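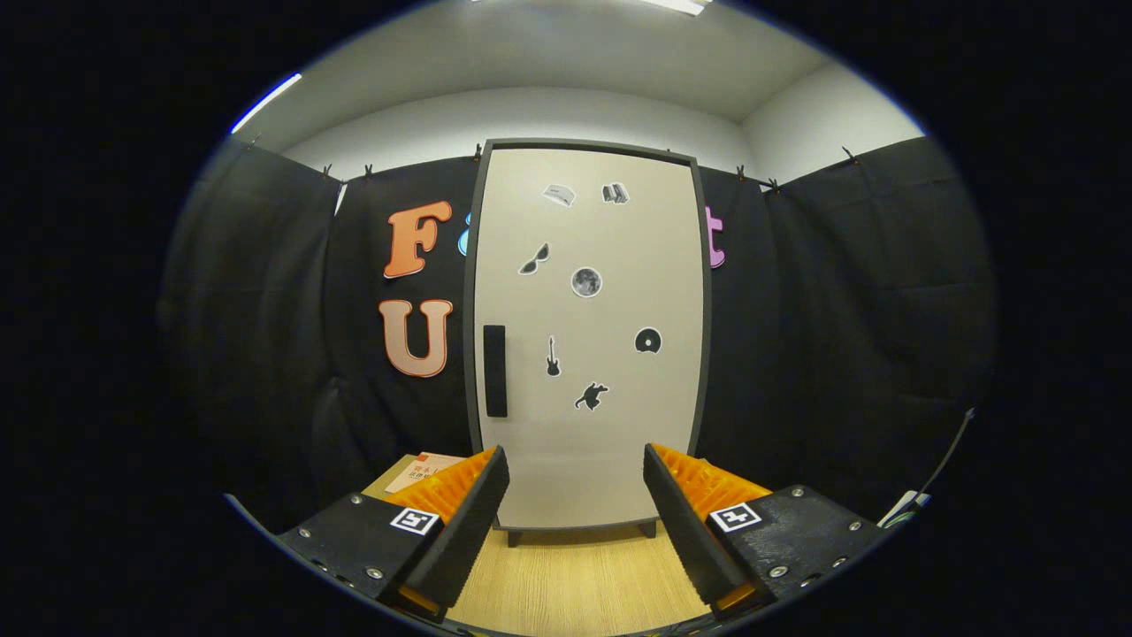

Photo: Adalberto Nogueira / Urix

Search this manual Go

Section 2. Planning and Budgeting a Collection Room

2.1 Scope

This section covers what to buy and what to measure before ordering hand-held gripper kits for a single task station. Mounting and calibration are covered in the Probert installation sheet.

2.2 Before you order

1. Measure the room. Record wall lengths, ceiling height and the position of every ceiling light.

2. Choose the work surface. An upright board on feet is enough for sticker and placement tasks. Enter it as a separate line in the budget. It is not part of the gripper kit.

3. Decide how many grippers will be in use at one time. Order one spare pair of fingers for each gripper. The flexible sections and the outer pads are quoted as one part, number 107.

4. Price the wall covering. Black fabric hung from clips along the top edge is the standard choice for the lower walls. Measure the full width to be covered and add 40 percent for folds.

NOTE: Large cutout letters may be pinned to the fabric to give the camera fixed detail behind the board. Budget for them under consumables.

5. Price the task items. Stickers of different shapes, such as a guitar, a sneaker or an open book, are ordered by the sheet. Allow 32 sheets per station for the first order.

6. Enter storage. Leave floor space for boxes and printed material outside the operator's walking path.

CAUTION: Route power and data cables along the wall before the first session. Do not run a cable across the space in front of the board.

2.3 Marker plates

Each finger mount carries a square black-and-white marker. Replacement markers must match the size printed on the kit label. Do not substitute office prints -- a small error in scale will carry through every recording.

CAUTION: Do not cover a marker with tape, a glove or a cable tie.

2.4 Lighting

1. Switch on all ceiling lights and stand at the operator position.
2. Hold the gripper at working height and check the live view for glare on the board.
3. If glare is present, move the board before pricing new fixtures.

NOTE: The Skurkville and Dristlow rooms were both quoted for diffusers. Only Dristlow needed them.

2.5 Submitting the request

Send the completed sheet to Adalberto Nogueira by Thursday noon to be included in that week's order. Requests without room measurements are returned. Spare fingers and marker plates may be added to an open order until it ships -- all other changes require a new sheet.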